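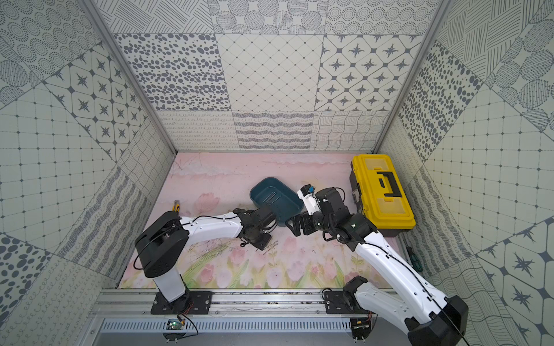 Ticket 486 - small parts station, Pretville workshop
Category: storage / consumables
Status: open, waiting on supplier
Opened 25 June 2025

Problem as reported: pins going missing between the toolbox and the tray. Bench count short again at end of shift. Also lid on the yellow box pops open when you lift it by the handle.

Log

Entry 1
Went through the bench. Two pins in the teal tray, a few more thin metal rods lying on the tabletop next to it. So at least part of the "missing" stock never made it into the tray. The tray sits at an angle and people set things down beside it. Pink tulip surface doesn't help, thin stuff gets lost in the pattern once the light drops.

Put the utility knife away, it was lying out near the left wall. Please use the knife hook.

Entry 2
Toolbox. Yellow, black base, see-through yellow lid, folding handle on top. Latch shuts but doesnt hold under load. Filled the box with the usual stuff, closed it, lifted: lid opened at the latch side. Half full: held. So it's weight plus a tired latch.

Tried:
- cleaned latch with a dry brush. no change
- bent the catch in slightly. better, 5 lifts ok, then popped again
- rubber band round the whole thing. works, ugly, somebody will take it off

Entry 3
Checked the order history. Pins come from Kovley in bags of 200, last bag was May. Opened the cupboard bag and it has a split down the seam, so that's another leak. Found 25 loose on the shelf under it. Moved everything to a screw top jar, label on the lid.

Means the stock number was wrong before anything got to the bench. Corrected it in the sheet.

Entry 4
Question from Judgate side: can we just swap the tray for a deeper one. Yes but not first choice. Deep tray = you can't get thin pins off the bottom with your fingers. Rounded corners on the current one are good for that, you slide them up the side. Suggest keep the tray, add a strip of thin foam under it so it stays put.

Foam tested w/ a scrap piece. Tray doesn't slide. Didn't glue it.

Entry 5
Scratches near the middle of the tulip surface. They look faint and dark, may be old. Wiped with damp cloth, still there. Not treating this as a fault. If anyone wants the surface replaced open a seperate ticket, don't tack it on here.

Entry 6
Replacement latch requested from Chaimongkol. They want the part code off the underside of the box, mine is rubbed off. Sent them measurements instead. If they can't match it we buy a new box, same size, has to fit the right rear of the table.

Until then:
carry the box from underneath, not by the handle
no more than half full
loose rods go in the tray or back in the jar before you leave

Still to do
- latch, waiting on reply
- cut proper foam for tray
- recount jar end of next week and compare to sheet

Leaving open. Ping me on this ticket if the lid goes again, don't email, I lose those.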